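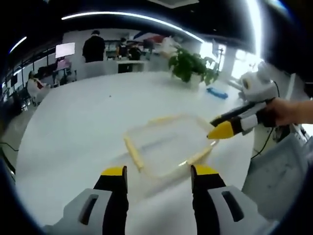
Orkstead round table, white top

Big round meeting or lunch table for the office. White top, goes with most desks. Room for a pot plant in the middle and stuff still fits round it.

Ex-showroom, 2 left at the Wakatbridge store. Light marks on the underside of one, top is fine. Wipe down with a damp cloth, no scourers pls.

$472 each, delivery extra. Assembly takes 26 minutes if you've got the right allen key — its taped under the top, dont lose it.

5 year warranty on the base. Colour is white only, grey is finished.

Pick up Thursday or ring Damir Radonjić to sort a time. Plant and tray not included.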